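第四章 夹爪对比试用:上手设置

这一章是我自己边装边记的,口气随便了点,大家凑合看哈。前面三章讲的是控制箱和软件安装,如果你还没做完,先翻回去弄好再来,不然后面的菜单你根本找不到。

本章要做的事情很简单:在同一张桌子上,左右两台手臂各装一只夹爪,让它们干同样的活,看看哪只更顺手。我手头比的是Brusham的两指夹爪和Stetby的两指夹爪,控制软件用的是Mamo。你要换成别的型号也完全可以,步骤差不多,参数自己改就行。

4.1 开始之前

先把这些东西凑齐(我第一次就是少拿了内六角扳手,来回跑了两趟楼下,气死):

- 两只夹爪,连同各自的线缆
- 随夹爪附带的法兰和螺丝,左右分袋装,千万别混
- 内六角扳手一套
- 几样试抓的东西:大小不同的盒子、薄片、软一点的小物件
- 一台装好Mamo的电脑

注意:动手之前一定要断电!控制箱侧面的开关拨到关,等指示灯灭了再碰手腕部分。Eyerusalem Tilahun负责过我们组的安全检查,她的规矩是拔插头的人和拧螺丝的人得是同一个人。我觉得挺有道理,后来一直照着做。

4.2 安装夹爪

1. 把手臂摆到“维护”姿态,也就是手腕抬高、法兰朝外。断电以后手臂会往下坠一点,记得用手托着。

2. 对准法兰上的定位销。Stetby的销子偏紧,我是先把一边推进去再慢慢压另一边,硬敲会把孔敲毛。

3. 螺丝先全部拧上几圈,再按对角顺序拧紧。别一颗拧到底再拧下一颗,那样法兰会歪,歪了以后标定怎么做都不对,我在这上面耗了一个下午……

4. 接线。线缆从夹爪出来以后要留一个松松的弯,再顺着手臂往底座走。留太短,手腕一转就扯住;留太长又会扫到桌上的东西。我的办法是用手把手腕转到两头的极限,看线有没有绷紧,绷了就再放一点。

5. 用软扎带固定在前臂上。硬的尼龙扎带别用,勒久了线皮会压出印子。

小提示:两边的接头长得一模一样,插反了Mamo也不会报错,只会左右颠倒。贴个标签吧,真的,能省好多麻烦。

4.3 在Mamo里登记

1. 上电,打开Mamo,进“设备”页面。

2. 左右两台手臂应该都在列表里。哪台没出现,就先查网线,再重启控制箱。

3. 给每只夹爪起个名字。我就写“左_B”和“右_S”,土是土了点,可是日志翻起来特别快!

4. 点“学习行程”。夹爪会完全张开再完全合上一遍,这时候手指别放在旁边。

5. 看读数。我这边Brusham的全开读数是242,Stetby的要小一些。你的数字和我不一样没关系,关键是连着学几遍,读数要稳。跳来跳去的话,多半是指尖没装到位。

注意:学完行程后不要再换指尖。换了就得重新学一遍,软件可不会提醒你。

4.4 设定夹持力

夹持力从低往高调,这一点我特别想啰嗦一句。很多人(包括当初的我)嫌麻烦,直接拉到中间档,结果纸盒一夹就瘪。

1. 把力度设成2,速度设成慢。

2. 让夹爪夹住一只空盒子,抬离桌面一点点,停住。

3. 滑了就加一档再来。没滑也没变形,就把这个值记下来。

4. 换下一样东西,从第2步重新做。

5. 最高只试到12。再往上电机会发热保护,得歇好一会儿才能继续。

薄片类的东西最磨人。指尖贴着桌面合拢的时候,高度差一丝都夹不起来,建议先把桌面高度重新标一次。软的小物件倒是容易夹,麻烦在于松开以后它会粘一下指尖,放的位置就偏了。这种情况可以把张开的速度调快些试试。

4.5 摆放试抓物品

终于到好玩的部分了!不过摆东西也有讲究:

1. 先把两台手臂都退回原位,再往桌上放东西。手别伸到正在使能的手臂底下。

2. 高的往后放,矮的往前放,这样夹爪从前面过来的时候不容易撞到。

3. 像文件架这种又高又镂空的东西也可以放上去,很适合拿来试两指夹爪夹边缘的本事。网面薄,指尖容易卡进孔里,所以要慢慢靠近。

4. 两台手臂中间留出一片空地,用来放夹起来的东西,也免得左右打架。

5. 用手动模式分别把夹爪移到目标旁边,检查线缆有没有蹭到物品,然后再开始录动作。我这会儿是左边对着黑色网格文件架,右边停在黄盒子上方,橙色那只高一点,放在后面。 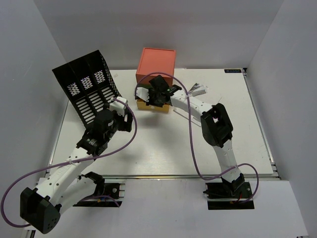 4.6 记录和比较

每样东西两只夹爪都要试,而且次数要一样,不然没法比。我用的表格很朴素,就几栏:物品、夹爪、力度、有没有滑、放下时偏没偏、备注。备注栏最有用,什么“合拢时有响声”“指尖擦到盒盖”都往里写,过几天回头看全靠它。

Duygu Soylu建议再加一栏“从哪个方向靠近”。我一开始觉得多余,后来发现同一只盒子,正面夹和侧面夹完全是两回事,就老老实实补上了。

说说我自己的感觉,仅供参考:Brusham合得干脆,夹硬盒子很放心;Stetby反应慢半拍,可是轻拿轻放的时候手感细,夹薄东西我更愿意用它。至于噪音嘛,两只都不算安静。

4.7 常见小毛病

夹爪上电后没反应:先看接头有没有插到底,要听见“咔”一声才算。

合到一半停住:力度太低,或者行程没学完,回到4.3重做。

左右动作反了:接头插反了,见4.2的小提示。

录好的动作回放时偏一截:检查底座螺丝。桌边的铝型材用久了,螺丝会松,我大概每次换夹爪都顺手紧一遍。

收工的时候,先让手臂回原位,张开夹爪,再在Mamo里点“下使能”,最后才关控制箱。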